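Gollthorpe Flower Room Guide

Section 4. Table, light and the wrapped bouquet

Read this section before you bring flowers into the room. It covers getting the table ready, checking the light, and laying a wrapped bouquet down without bruising it. Cutting and conditioning are in the next section. If you have used the Wilovton table before, you can skip to step 5, although most of the marks on the top came from people who had used it before.
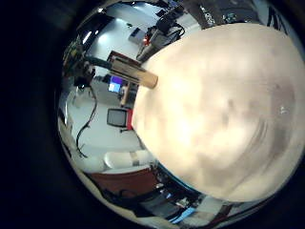
Maureen Tilk
Room guide editor, Gollthorpe

Before you start

The sheet that came with the Wilovton calls its top "stainproof." I would not count on that. Pollen will mark it, and so will leaf sap left overnight. Treat it like any other light wood surface you'd be sorry to spoil.

Preparing the table

1. Check that the foot bars sit flat on the floor. Press on each corner in turn. If the table rocks, turn the leveling foot under that corner until it stops, then check the opposite corner again.

2. Wipe the top with a damp cloth and dry it with a second one. Plain water is enough. We tried the Kassab surface spray for a whole September and could see no difference, apart from a sticky film that held on to petals.

3. Decide where the bouquet will lie and keep that area free of tools. The top is 1,910 mm long, so there is no need to work right at the edge.

4. Switch on the ceiling light. Colors look different under it than they do outdoors, whatever the box the lamp came in says about daylight. Take the bouquet to a window before you decide that two pinks don't match.

Caution: Do not put more than 35 pounds on any one corner. The maker gives a higher number. We have not tested it and don't plan to.

Laying the bouquet down

5. Hold the bouquet by the wrapped end with one hand and support the heads from below with the other.

6. Set the wrapped end down first. Lower the blooms slowly until the outer ones just touch the wood.

7. Let go of the heads, wait a moment, and see if the bouquet rolls. If it does, turn it a little until it settles on its flatter side.

8. Lay it at a slant if you like. It gives you room to reach both ends from one side of the table. Some books insist on one correct direction, and I have yet to find two that agree on which.

Note: Flowers flat on a table are out of water. Give soft stems no more than 2 hours. Woody ones usually put up with longer, but "usually" has cost us some expensive lilac.

9. When you pick the bouquet up again, look at the underside before the top. Bruised petals will be there. Pull off the worst and leave the rest alone.
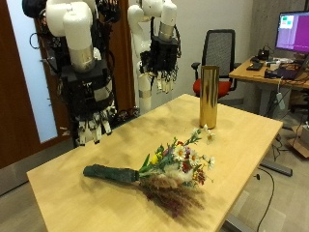 Should I take the wrapping off before I lay the bouquet on the table?

Leave it on if you only need to look the flowers over or move them. The wrap holds the stems together, and a bouquet that has been opened on a flat surface seldom goes back to the same shape. Take it off if you are going to recut the stems or if the paper is soaked through.

After use

10. Brush loose pollen off with a dry, soft brush. Do not wipe it with a wet cloth, even if the Wilovton sheet tells you to. That is how the yellow patches get made.

11. Pick up leaves from under the table, including the ones caught behind the foot bars.

12. Rub small scuffs with a dry cloth and see if they lift. Deeper ones won't. Furniture wax hides them for a week or so and then collects dust.

For vase sizes and water levels, see Section 6.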